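Pornex Technical College, Lulton Campus
Module 373: Workplace Organisation
Handout 4: Laying out a shared worktable

Purpose
This handout supports the second practical session. Students should read it before attending and bring a copy with them.

1. Covering the surface
The worktable is to be covered with plain brown paper before any item is set down. The paper should lie flat and reach every edge. Torn or heavily marked paper must be replaced by the outgoing group.

2. Marking out
The covered surface is divided into squares with coloured tape. One colour only is used on each table, so that the lines are not confused with temporary marks. Each square is given a single use for the whole of the session, and that use is entered on the layout sheet.

3. Storage bins
A bin stands inside one square and does not cross the tape. Bins with an open, sloping front should face the side from which items will be placed or taken. A plastic sheet may be used to line the floor of the bin.

4. The side table
Keyboards, hand-held controls, power adapters and spare cable belong on the side table. Stop buttons must remain within reach and must not be covered by cloths or papers.
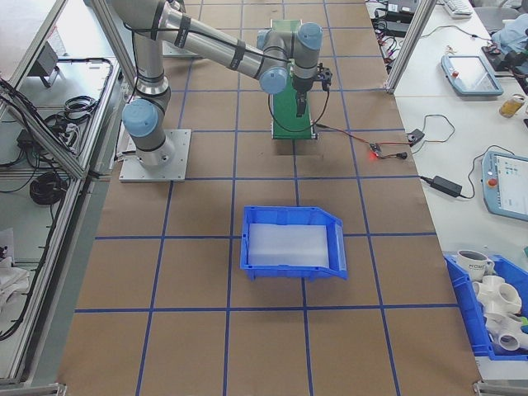 Liquids are kept in closed containers and away from power supplies. Students working under the Yu scheme follow the same rules.

Assessment
Each group submits 2 layout sheets and a written account of no more than 3 pages, through the Zosex portal, by 08/05/2026. Late work is dealt with under the college regulations.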